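Subject: Re: [gripper-tests] wrist camera or fixed camera for small parts
From: Jarosław Mazurek

Hello Songül, hello all,

On Tuesday Songül Kurtuluş wrote:

> We have the same arm as you, with the Udton controller.
> Is the wrist camera good enough alone for appliance tasks?
> Also, which exposure value do you use? Ours is 2000 and
> everything white loses its edges.
> Songül

For us, alone it is not enough. With the fingers closed, they and the gripper body hide a big part of the lower view, and small things stay soft.

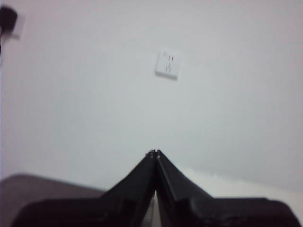 Wrist camera, fingers together, wall outlet behind.

The slots of the outlet can be found, but I would not trust them for alignment. We tried exposure 3000 as well – it made the pale wall worse, so please go lower than 2000.

The fixed camera is much better for knobs and handles.

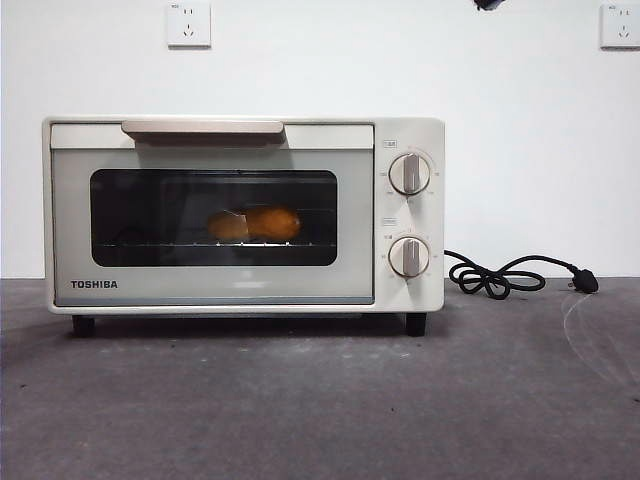
It still does not give us the small print around a knob, so we set the angles by hand in the config file. Lucyna has a script for this, revision 3767, and I can send it if you want. The only thing you must change is the camera name.

One question back: does your Udton controller also drop the first message after a restart? Ours does it in 3 cases out of 4.

Regards,
Jarosław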